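Reporting Methods, Unit 2
Public records: asking for the right thing
Notes to go with the lecture, posted March 21, 2020

Okay, so last time we got as far as the difference between a source who tells you something and a piece of paper that shows it, and a few of you wanted more on how you get hold of the paper. These notes cover that. They follow my slides pretty closely, except that I've put the part on fees earlier (I ran out of time for it in the lecture and had to talk very fast).

Start with what you think exists

The most common mistake I see in student requests is asking a question. "Why did Edwood spend so much on road salt last winter?" is a great question for an interview and a bad records request. A records office hands over records. It usually doesn't have to explain anything, and it usually doesn't have to make a new document just for you. So you have to picture the document first. Who would have written it? Is it an invoice, a contract, an email, a line in a budget spreadsheet?

For the road salt story, you'd want something like this:

All invoices and purchase orders for road salt received or issued by the Edwood public works department from November through the end of the season.

See how dull that is? Good. Dull requests get filled. The clerk can read it once and know which drawer to open.

If you have no idea what the office keeps, look for its retention schedule. That's the list of what kinds of records an agency holds and how long it holds them, and a lot of them are posted online. I love retention schedules. You'll find forms in there you'd never have guessed existed, and half my own story ideas have started that way.

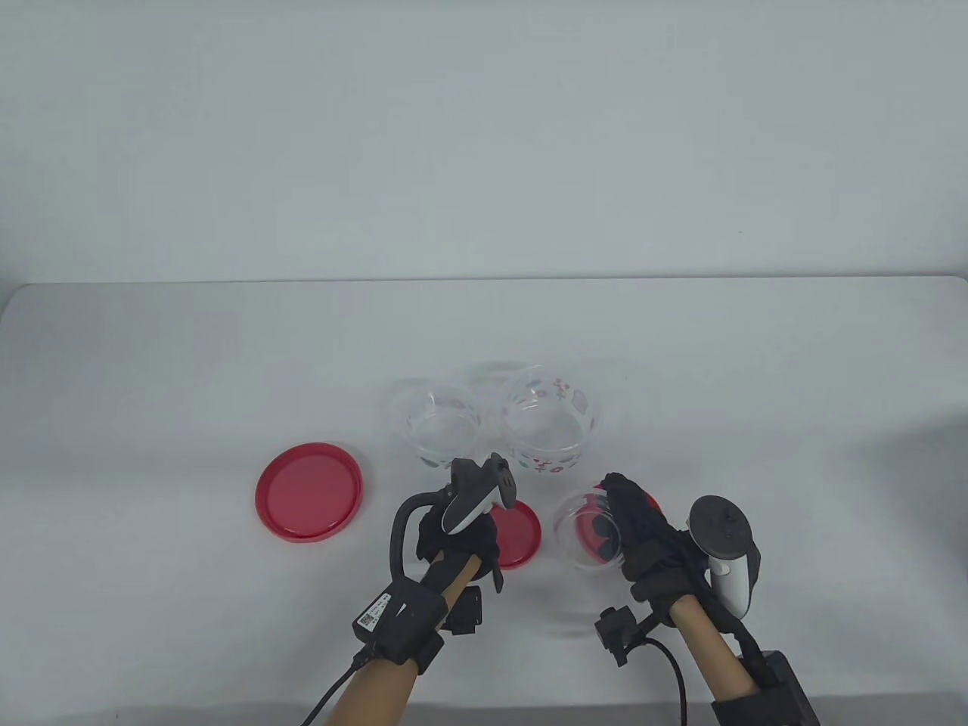
Two glass bowls and a red lid on a white table.

Federal, state, local

The Freedom of Information Act covers federal agencies. It doesn't cover your city council, your school district or the sheriff. Those fall under your state's own law, and every state has one, with its own name, its own deadlines and its own list of exceptions. Please cite the correct one in your letter! Citing the federal law to a town clerk won't always sink you, but it tells them you haven't done your reading, and some offices will bounce it back.

Private companies are a different matter. You generally can't send a records request to a firm like Hikix, the parking meter contractor from our case study. But you can ask the city for its contract with Hikix, the bids from the companies that lost, the emails going back and forth, and the complaint log if the city keeps one. Think about where the private company touches the public office and ask there.

Fees, and how not to pay them

Fees scare people off, and sometimes I suspect they're meant to. In the Clornitz file (it's in your packet, behind the sample letters) the first estimate came back at $500 for staff time. The reporter had asked for every email that mentioned the bus garage. She wrote back, asked what was driving the cost, cut the request down to two mailboxes and a shorter stretch of dates, and the new estimate was $34. She paid it and had the emails before her deadline.

A few habits that help:

Put a ceiling in your letter. Something like "please contact me before proceeding if fees will exceed $80" is plenty.

Ask for electronic copies. Paper copies often carry a charge per page, and you don't want boxes of paper in your apartment anyway.

Ask for a fee waiver if the law allows one, and spell out the public interest in a sentence or two. Don't write an essay.

Offer to come in and look. Inspecting records in person is often free, and you can decide on the spot which pages you want copied.
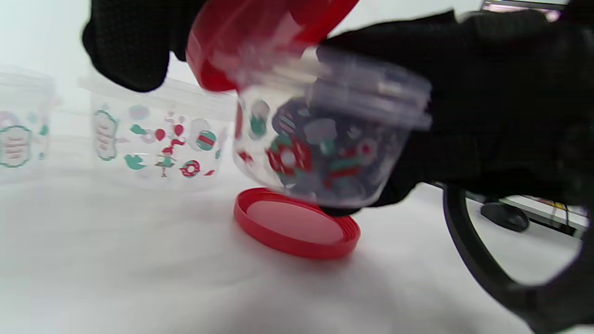 R. Hegazy
Instructor, Reporting Methods

When they say no

They will, at some point, and it isn't the end. First, read the denial. It should tell you which exemption they're using, and if it doesn't, write back and ask for it. Then go read that exemption yourself - the whole thing, including the boring part at the bottom where the exceptions to the exception live. I've seen offices withhold a whole document over a single paragraph. Most laws expect them to black out the paragraph and release the rest, so ask for exactly that.

Silence is harder. If the deadline passes, call. I mean pick up the phone and be nice. The person who answers probably handles these along with three other jobs, and a friendly call will often tell you more than a month of emails. Write down the date, the time and what you were told, and send a short email afterward confirming it. If you end up filing an appeal, that email is going to matter a lot.

Keep a log from day one. Mine is a plain spreadsheet with the agency, what I asked for, the date sent, the date due and the last contact. Yours can look however you like, but I'll be asking to see it.

Reading what you get

Don't fall in love with a document just because it took a while to arrive. Records have mistakes in them. Totals don't add up, dates get typed wrong, and drafts get filed as finals. Before you quote a number, find a second record that agrees with it or a person who can explain it, and give the people named in the paperwork a real chance to respond.

For next class

Draft one request to a state or local office. One page, the correct law cited, a fee ceiling, and a date range. Don't send it yet - we'll swap drafts and mark them up first. Bring the Clornitz packet too, as we'll be going through the second denial letter line by line.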